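Comparing Two Grippers in Simulation Before You Buy

This guide covers how to run a side-by-side gripper trial in a simulator, using the same arm, the same wrist camera and the same target. It assumes you already have an arm model loaded and can jog it from a controller or a script. The steps took me one long afternoon in February, and most of that went into friction settings.

The two candidates in my case were a parallel-jaw gripper, the Lutano, and a black multi-finger hand, the Koubek. Both vendors supply model files. Use those if you can get them, and check the scale when you import. One of my files came in at the wrong units and the fingers were the size of fence posts.

Step 1. Pick one target and leave it alone

Choose something with more than one kind of surface. A plain cube will make every gripper look good. I used a boxy gray machine with a rail up one side and a handle sticking out of the other, set on a wooden tabletop. Fix it to the table for the first round of tests. You can release it later and see what happens when a finger bumps it.

Step 2. Mount the camera the same way for both grippers

Put the camera on the wrist, behind the fingers, looking along the direction of approach. Write down the offset and the angle. When you swap grippers, keep both numbers, even if the second gripper blocks more of the view. How much gets blocked is part of what you are testing.

Step 3. Set the contact properties

Open the material panel for the fingertips and for the target. Give both grippers the same tip friction to start with. If you let each model keep its default, you are comparing two people's guesses about rubber. Set the physics rate high enough that the fingertips don't sink into the target on contact. I use four substeps per frame.

Step 4. Approach slowly and stop at first contact

Jog the arm in until a fingertip is close to the front lower corner of the target, then drop the speed to 20 percent. From here you want small moves. Save a camera view and the joint positions before you close anything. 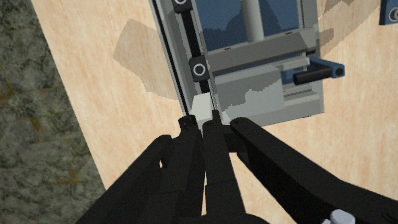
Norbert Vávra wrote in to say that stopping at first contact gave him misleading results, and that he would rather stop five millimeters short and let the fingers close from there. His point was that a controller in position mode keeps pushing after contact, so the saved pose already has some force in it. He also suggested logging commanded and measured joint angles together, because the gap between them shows how hard the finger is pressing.

I have added the logging to my own script and it is worth doing. On the stopping distance I still prefer contact with the Koubek, where one finger usually gets there before the others and I want to know which one. For a parallel jaw his method is fine.

Step 5. Run the batch

Script the approach so that it repeats with small changes in position and wrist angle. I ran 324 attempts for each gripper. Use the same random seed for both, so that attempt number 55 is the same starting pose in each log. Record these for every attempt:

Which finger touched first
Whether the grasp closed without a joint limit error
Peak fingertip force
Whether the target corner was still visible to the camera at contact

Reset the whole world between attempts, including the controller state. If you only reset the arm, leftover integrator error carries over and the later attempts drift.

Step 6. Rotate the wrist and repeat

Turn the wrist 90 degrees and run the batch again. Long fingers often do well in one orientation and crowd the camera in the other. Recheck the arm for collisions with the table before you start, as the elbow ends up somewhere different.

Step 7. Read the logs

Sort by failure type first and look at the totals afterward. Joint limit errors usually mean the approach pose is bad. Slips at low force usually mean the friction value is off. Replay a handful of attempts from each group with the camera view open next to the force plot.

If the two grippers come out close, lower the tip friction by a third and run both again. Whichever one falls off faster is the one that will give you trouble with a dusty part.

Known problem: on older versions of the Clesten controller plugin, the gripper command is dropped if it arrives in the same tick as an arm command. Add a one-tick delay between them, or update the plugin.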